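3rd October

Folding bench, cloths and sweets

Cleared the pale table this morning and wiped it down. The seam across the top still catches crumbs. I went along it with the plastic scraper and then a damp rag, and it's good enough for now. Kazimiera wants to put a strip of tape over it. I'd leave it alone, as tape lifts at the ends and then the fabric snags on it.

Cloths came back from the wash. The yellow and the teal have held their colour. The red-orange one left a faint pink on the inside of the wash bag, so it should go in by itself next time. I've written that on the bag in marker. The light green is the one Belmiro hemmed again in winter and it takes up less room than the others when it's dropped in a heap. Don't swap it out for a new one without telling me, the notes from the last few months all assume the small pile.

Order along the back of the table, left to right: yellow, teal, red-orange, light green. Keep that order. Last time two of them got switched over lunch and I spent the afternoon working out which page went with which.

We drop them, we don't arrange them. Pick up by the middle, let go from a hand's width above the table, leave it. If it falls flat, pick it up and drop it again. Arvid tends to pinch a peak into them so they look tidy in the row, and then they all end up the same shape.

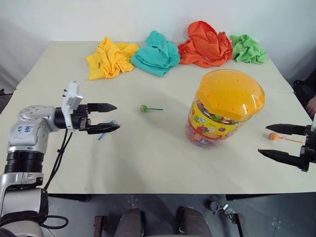 Sweets. The jar sits right of centre, in front of the row. It's awkward to get a hand into, and the lid goes on crooked if you rush it. Turn it backwards until it clicks, then forwards. Sixten cross-threaded the old one and we ended up holding it shut with a rubber band until the Flillero order came.

The loose lollipops go on the table first and the jar second, otherwise they get knocked. Leave the wrappers on. Any with a torn wrapper goes in the bin and not back in the jar. I found one stuck to the underside of the yellow cloth last week and it took warm water and a fair bit of patience to get off.

Ran the tidy-up 5 times before lunch. Cloths folded and stacked first, lollipops into the jar, lid on, table wiped. Folding is still the slow part. Teal is the worst of them because it slides off itself at the second fold. Tried folding in thirds instead of quarters and that held better, but the stack leaned. Went back to quarters for the last 2 and put teal at the bottom, with the red-orange on top of it. That worked. Will do it that way from now on unless someone objects.

Aslak asked if we could do the sweets before the cloths. Tried it once. The jar was then in the way of my elbow for all the folding, and I moved it twice. Not worth it.

Room notes. Floor needs a mop, the dark grey shows every bit of lint. The wall behind the table is fine since the repaint, please don't tape anything to it. The Brosau trolley has a bad wheel again, front left.

To order:
Lollipops, a bag of 300 from Boström, the same kind as before. The last lot were from somewhere else and the sticks bent.
Cloths, 20, plain, mixed colours. Ask Curnatar if they can do the same weave as the teal. Their last quote ran out at the end of the month and I haven't chased it.
New wash bag.

We need the lot in hand before the December shutdown, so the order should go in this week. Arvid has the account login.

Left for tomorrow: try the thirds fold again with the yellow only, and find out who has the good scissors.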